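Support » Field Sensors » Soil moisture logger stops sending after watering
Status: Solved
Opened by: Marisol Pacheco, Dirkham community plot
Product: Hurnier soil moisture logger, with two probes

Hello,

I am writing for the soil group in Dirkham. We have one logger with two probes, the first at 12 inches and the second at 30 inches deep. Every Wednesday we water the cover crop, and after the watering the deep probe gives no more values. The screen shows only a line. The shallow probe continues normally. In the next morning the deep probe is back, but one night of data is missing.

What I tried already:
- changed the batteries
- cleaned the connectors with a dry cloth
- restarted the logger, holding the button until the light is green

None of this made a difference. We need the night values, because we want to know how fast the water goes down in the clay part of the plot.

Marisol

Reply from Berenice Jaramillo, Support

Hello Marisol, thank you for the clear list. Please exchange the two probes at the logger, so the deep one is in port 1 and the shallow one in port 2. Leave them in the soil as they are. After the next watering, tell me which port has the line. Please send also the firmware number from the menu "Info".
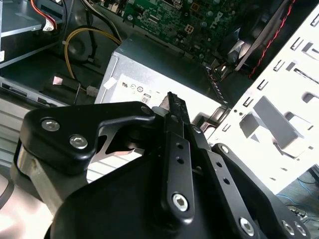
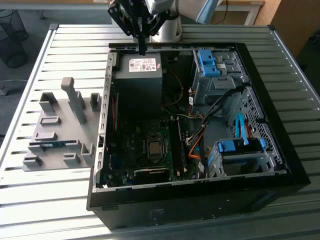

Arndale, January

Reply from Marisol Pacheco

I exchanged the probes as you asked. The line is now on port 1, so the problem went together with the deep probe. The firmware is 22. I followed the cable by hand and close to the soil surface I found a small cut in the outer cover. It is possible that somebody touched it with a hoe. I put tape on it for the moment.

Reply from Berenice Jaramillo, Support

Then the port is good and firmware 22 is the correct one for your model. Water is probably entering at the cut. Tape does not hold long under wet mulch, so I am sending a new cable with a sleeve. Please do not pull the probe out by the cable. Dig beside it, and when you put it back press the soil firmly, or the values will be too dry for some days.

Reply from Marisol Pacheco

The cable arrived and I installed it with Ezequiel. We watered in the evening and both probes gave values the whole night. I also put the cable higher, along the fence post. You can close the ticket.

Ticket closed by Berenice Jaramillo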